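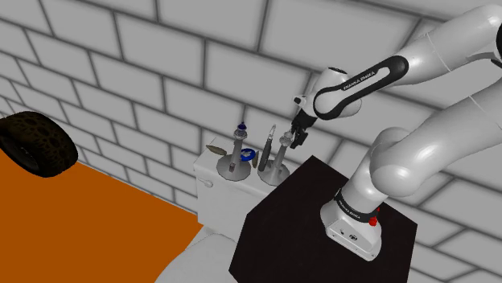
**07/10/2022, dye bench**

Madder vat, second attempt, and I am so pleased with this one! Last batch came out the color of canned salmon. This time we got an actual brick red on the wool, and even the cotton took something (more of a dusty coral, but I'll take it).

What changed:

- Alum at 15% of fiber weight, up from 10%
- Chalk in the bath, a small pinch per liter, which Tyyne has been telling me to try since last September
- Kept the heat low the whole way. Never let it simmer.
- Roots soaked overnight and ground twice

The heat is the big one, I think. Madder holds browns as well as reds and the browns come out when it gets too hot. I knew that from reading, but I'd been trusting the dial on the old hot plate, and the dial runs high. Chunhua lent me her probe thermometer and the difference was fifteen degrees. Fifteen! No wonder.

**Amounts**

Wool: 530 g, the Hedlund two-ply, scoured the day before. Cotton: the leftover strips from the curtain job, not weighed (should have, sorry). Madder: 700 g of the Rutari root, whole, not the powder. That's a heavy ratio and I did it on purpose because I wanted to see how deep it would go before trying to be thrifty.

Exhaust bath still had plenty in it. Dropped in a small skein of undyed sock yarn after the main lot came out and left it while we had lunch. Got a really lovely peach. Third dip is in there now, lid on, heat off. I'll pull it tomorrow morning before anybody needs the big pot.

**Rinsing**

Let the wool cool in the bath before rinsing and it shed far less color than last time. The water ran almost clear on the third rinse. Orvokki thinks some of that is the chalk as well. We could split a batch to find out: same wool, same roots, chalk in one pot and none in the other. Putting it on the list.

One uneven patch on the biggest skein, near the tie. I'd tied it too tight. Figure-eight ties from now on, and loose enough to get a finger through. Toon wants that skein anyway for the weaving sampler, he likes the streak.

**Iron test**

Took three short lengths of the red and gave them a quick dip in iron water:

- ten seconds: slightly deeper, hard to see indoors
- one minute: plum, gorgeous
- five minutes: brown-purple, and the wool feels a bit harsh

The one minute piece is my favorite thing to come off this bench all year. I keep picking it up. Want to do a full skein that way, enough for a hat at least.

Iron spoon and iron bucket are marked with black tape. Please keep them out of the madder pot. A smear of iron will dull the whole bath and we have a limited amount of root left.

**Lightfast strips**

Cards are taped in the south window, half of each covered with foil. Red, peach, coral, and the iron pieces. Will check in two weeks and again in six.

**To get / to do**

- More alum, 1000 g bag if Gordon is ordering anyway
- New muslin bag for the roots, the old one leaks bits into the wool (I picked root crumbs out for most of an hour)
- Weigh the cotton!
- Try tannin on the cotton before the alum. Tyyne has oak gall left over from her ink.
- Dry the used roots on the mesh rack. Chunhua says they're good for one more weak bath and I'd love to see what color that gives on silk.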